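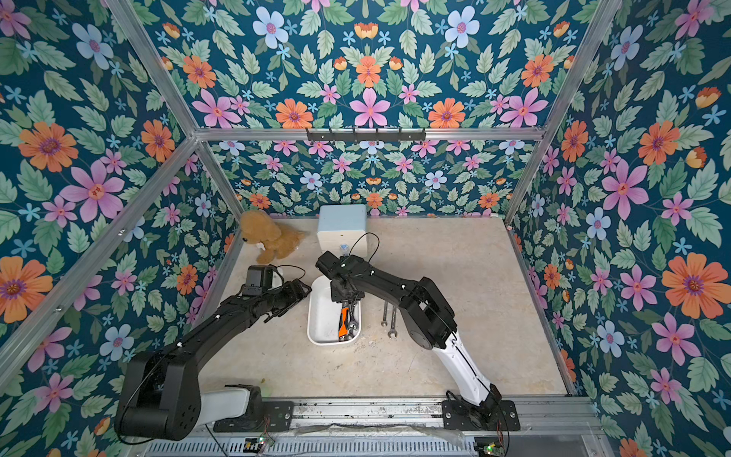
Why did the planner stop treating the two arms as separate jobs?
Because most of our rejected plans came from the space between the grippers, and neither arm's planner had any record of what the other one meant to do next.

Until May, each arm at the Drukarthorpe bench ran its own planner and published a swept volume when it had a path ready. The second arm to ask got whatever room was left. That works when the arms stay on their own halves of the table. With a shared tray it produces long waits, and now and then a pair of plans that are each valid and can't both be run.

Greco 42 replaces this with one joint plan over both arms. The state is the two sets of joint angles plus a single grasp slot for each tool. The collision check between the grippers is done at the full path resolution; everything else is checked at a coarser step first and refined only where the clearance drops under the margin. The default margin is 50 mm at the elbows and is set separately for the fingers, where a number that large would rule out any shared work at all.
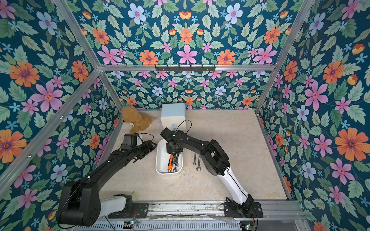
Both grippers working at the tray, right arm over the wrenches.

The replay set for this release holds 2133 plan requests, logged from the old planner and run again offline. The old planner rejected 398 of them. We haven't finished sorting the ones the joint planner still rejects, so there is no headline figure in this issue. The early sort shows two groups. In the first, the goal pose itself is bad, and no planner will help. In the second, the search runs out of time with one arm parked in a spot that blocks the other, and a better seed would probably fix it.

Perception changed less. Rirnon still supplies the tool poses, and it still has trouble with chrome. Bright highlights along a shaft break the edge fit, and two wrenches lying close together tend to come back as one long object with a confident score. The new build keeps both hypotheses alive and passes them to the planner with weights. Wrist views are now also tagged with joint speed at capture, and any view above the speed limit is left out of the pose fit. It stays in the log, so it can be used to check the filter. 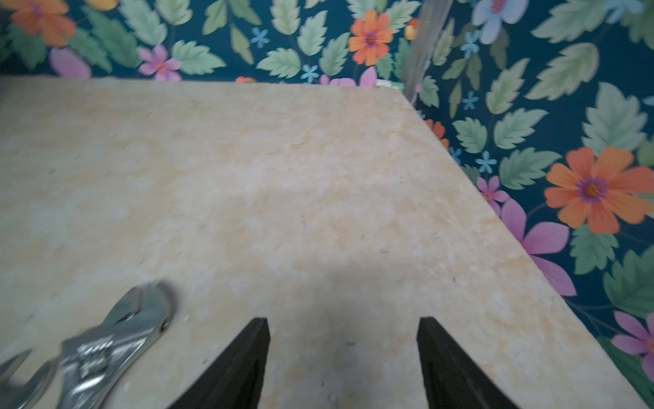 Wrist view with motion blur on the adjustable wrench, lower left.

The speed limit is a plain threshold in the config file (pose.max_capture_speed) and it should be tuned per arm. Set it too low and Rirnon starves during long moves, then hands over a stale pose with no warning. A stale flag is on the list for the next build. Until then, please check the pose age in your own code before closing the fingers.

Grasp choice has moved out of the planner and into Plirko, our scoring tool. For each candidate grasp it looks at finger clearance on both sides, distance to the tray wall, and whether the closing motion would push a neighboring tool. The third term is the expensive one. It is off by default for tools on the open table and on for anything inside a tray. 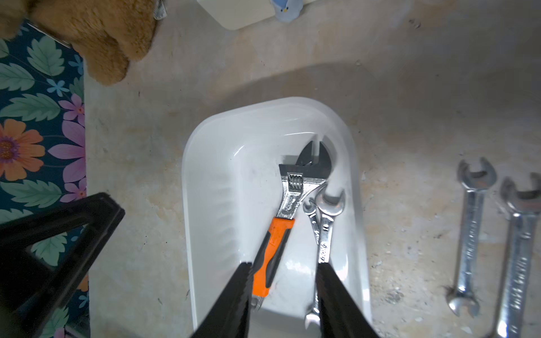
Anyone upgrading should read the note a user of the last build sent in on Thursday, which said that the neighbor term made Plirko prefer the handle end of every long tool, even when the next step was a handover and the other arm needed that end free. The request was for the score to take the next step into account - or at least for a way to mask part of a tool by hand.

The mask is in. Add a keep_free range to the tool entry, measured along the shaft from the head, and Plirko will drop any grasp that touches it. Scoring against the next step needs the task graph to be visible from Plirko, and at the moment it isn't.

Config files from the previous build will load, with one exception: the per-arm priority field is ignored and logs a warning. Remove it when convenient. Replay logs need to be converted once with the script in the tools folder, and the converter writes to a new file and leaves the old one alone.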